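The Black Pots of Sellside: a gallery

Posted 30th March

Every table at Sellside has to have something on it. This is a rule of the house, and it was a rule long before I was put in charge of obeying it. For years the something was a fruit bowl with one lemon in it. Then the Nautiyal pots arrived, in black, and the lemon was allowed to retire.

I have been asked about them by several people who are thinking of doing the same to their own tables. A few notes first, for anyone in a hurry to spend money.

What they are

Planters, bowls and trays, all dark and all angular, as if somebody had started folding a hat and lost interest. Narrow at the bottom, wide at the top. The catalogue calls the shape "Keseo", and offers no further explanation. I have looked it up in two dictionaries and a road atlas.

The big one is the one people ask about. It looks splendid from across the room and takes up a good deal of the table once you get near it, which is also what they used to say about my uncle. The smaller ones can be shuffled round it until they look accidental. Allow an afternoon for this.

What they are like to live with

Black shows everything. Dust, thumbs, the ghost of a damp cloth. I had been told that black was practical, and I would like a word with whoever said it. Wipe them down with something soft and then leave the room quickly.

They also change a lot with the light. On a dull morning at Fliltimton you could lose one against a dark wall and not find it until lunch. Put the same pot beside a decent window and you get a bit of shine down one side, and the folds start to make sense. If you only have the one window, give it to the big pot and let the others sulk.

As for what goes in them, I would say something spiky. We tried trailing ivy at home and it looked like a wig. Ferns were too polite. Succulents hold their own against all those corners, and they forgive the sort of watering I do, which is either none or September's entire rainfall in one go.

Trays are for keys, post and the small screws that come out of things. I have 46 of those screws now and no idea what is about to fall down.

On the table

The pale wood does them a favour, and so does the daylight.
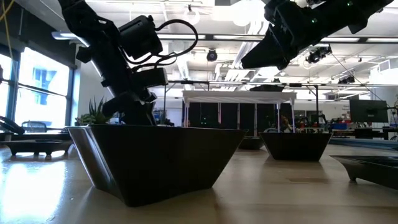 Dark pots on light wood, with the window doing its share of the work.

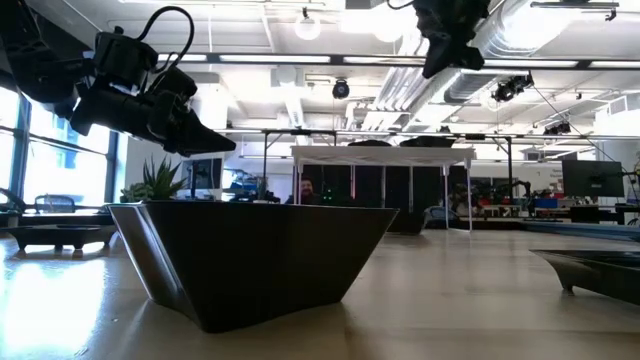
Buying and carrying

The large planter comes in a box that is 15 centimetres wider than any reasonable car boot. Measure first. I did not, and went home with the seat down and a corner of cardboard in my ear.

Order number for the set is 1643, if you are ringing up. They will try to sell you the matching stand. It is a very nice stand, and you already have a table.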